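Packing cell at Ulleck - what changed for your crew?

Posted in: Shop Floor Talk

benchrat_dee
We do returns and small repacks. Management put in a two-arm cell from Harnier in January and the word was "no change to headcount." Headcount is the same. The job isn't. Has it gone that way for anyone else?

tapegun44
Same story at Clinduvix. I used to pack 667 units on a good Friday. Now I feed boxes and clear faults. Less lifting, sure. Also less say in how anything gets done.

C. Wannasri
I'll disagree a bit. My wrists were shot after 5 years of folding flaps. I'd take babysitting over that any day.

tapegun44
Fair on the wrists. Did they keep your rate bonus though? Ours went away the week the arms came in.

C. Wannasri
They kept it. Chutima from second shift here, by the way, we've argued before.

benchrat_dee
Our rep, Daranee Rungrueang, asked for the numbers. The vendor deck said 1,175 a shift. Best I've seen is just over 190, and a person did the awkward ones. I'll believe the deck when I see it.

mo_on_nights
190 is low, but you're still early. Give it a while.

benchrat_dee
A while is what they said at D'Souza too, and they're still hand packing the odd sizes. Two from our line, white box on the wood table:
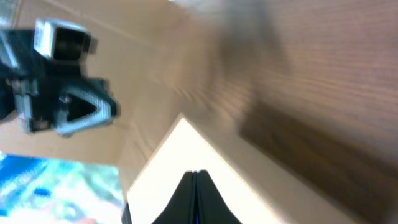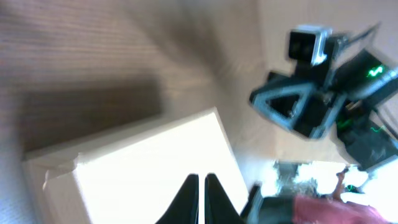
mo_on_nights
Who gets the blame when the cell misses its target?

benchrat_dee
The shift lead, on paper. On the floor it's whoever was feeding it - and that's what I want in writing before they buy a second one.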